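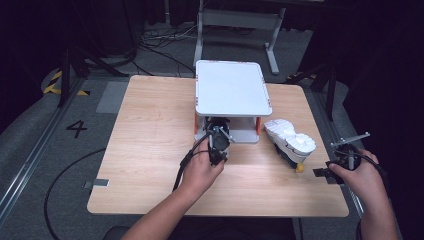 A light wooden table with a raised white platform on it.

By Rosalía Cuesta
January
4 comments

I have been putting off writing up the move, so I'm doing it in pieces. Part one is the desk, or the lack of one.

We left the apartment in Tejada at the end of the lease. It had two bedrooms and one of them was my office. The new place in Cloltumham is smaller and closer to Saturnino's job, and there is no second bedroom. For the first month I worked at the kitchen table and packed everything up before dinner. I lost a folder of receipts that way and found it later under the bread.

My old desk went to a neighbor. It was huge and I had filled every drawer with things I never used. When I emptied it I threw out 22 pens that didn't write and the manual for a printer I gave away years ago. I kept one drawer's worth of stuff, which now lives in a shoebox.

The plan was to buy a proper desk right away. I measured the wall by the living room window and got a number that ruled out most of them. The one I liked was $600 and would have blocked the radiator. Saturnino Sotomayor, who is better at waiting than I am, told me to live in the room through the winter and then decide. I didn't love hearing it but I did it.

What I learned is that I only work well near the window until two in the afternoon. After that the sun comes in low and I can't read the screen. I had been about to put a heavy desk exactly there. Now I start by the window and finish in the corner by the bookcase, and a small table is enough for both.

The chair is another story. I sat on a dining chair for four weeks and my back let me know. I bought a used office chair from a shop on Cornon Street, and one of the wheels sticks. I've cleaned the hair out of it twice. It still sticks.

Things I still need: a lamp that clamps, somewhere for the paper, and a longer extension cord. The only outlet on that side of the room is behind the couch.

Next time I'll write about the kitchen shelves, which are up but not level.

Share this post (4)

Get new posts by email. You can unsubscribe at any time.

This site uses cookies. By continuing to read you accept our cookie policy.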